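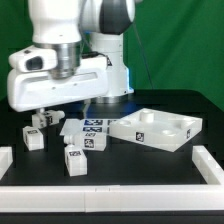

Workshop bench, part of the kit on the table and one piece in the gripper.

Progress report to the Trirness Small Makers Grant
Project: Plallell, tabletop assembly cell
Prepared by Annunziata Marino, Trirness shared workshop
Aug 27, 2021

You asked for a plain account of where the money has gone and whether the arm can put a piece of flat-pack together without help. The short answer to the second part is no, not dependably. I said in February that I doubted it would by summer, and I haven't changed my mind much, although a couple of things have gone better than I expected.

The build

The arm is bolted down and stays bolted down, after some trouble with the first set of holes. Ottavio Fiore rewired the supply and tidied the cable run. We put a low white border round the working area so that dropped parts stay within reach, and hung a green cloth at the back. The cloth was my idea and I can't show that it has helped the tracking at all. It does make the white parts easier for us to see from across the room.

The parts are printed in white and carry square black-and-white markers so the software can work out which way each one is facing. Ottavio redrew the peg parts twice. The holes in the tray were too tight in the first version and too sloppy in the second. The present set is a compromise and I would call it usable.

Trials

We ran 173 attempts at the basic job, meaning pick up a part, carry it to its place and seat it. Of these, 100 finished with the part where it should be. I would ask you not to read too much into that figure. Most of the good runs started with the parts laid out in positions we already knew suited the arm. When Ottavio scattered them by hand and walked away, we had 13 attempts and five were good. That is the number I think matters, and it is too small to lean on.

Picking up is the better half of the job. The close work is where it goes wrong. The arm arrives near the right place, the marker goes soft in the wrist camera, and the software either waits for a better reading or guesses. I would like it to stop guessing.

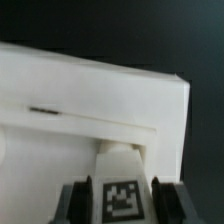
Wrist camera view: marked block between the gripper fingers, larger white part behind.

We tried the Vitale calibration routine, as the panel suggested. It took two evenings to set up and the gain was hard to tell from luck. Ottavio thinks we should give it another go with the camera mount stiffened. I have agreed to one more try and no more than that, as we could spend the whole winter adjusting a mount.

The other trouble is markers on the sides of parts. Read from above at a slant, they squash up into a thin strip and the software will sometimes report a part as turned when it isn't.
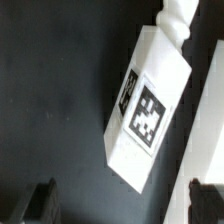
Our answer for now is to trust the top marker and ignore the side ones unless the top one is hidden. It is crude, and it will fail as soon as parts are stacked. Ottavio has a neater scheme on paper which I have yet to see working.

Spending

We are inside the budget. The largest single cost was the gripper repair, which was not in the original plan. The Corel controller board we ordered has still not been fitted, and I am not convinced we need it. If it is still in its box at the next report I will ask the supplier to take it back and put the money towards filament.

What we will do next

Stiffen the camera mount. Repeat the scattered-parts trials, with enough runs to mean something. Leave the full assembly alone until those results are in – I know the application promised a demonstration at the open evening, and I would sooner postpone it than show a run we had set up to succeed.

Ottavio would like it noted that he is more hopeful than I am.

Annunziata Marino

Trirness shared workshop | Contact us | © 2021 | Back to top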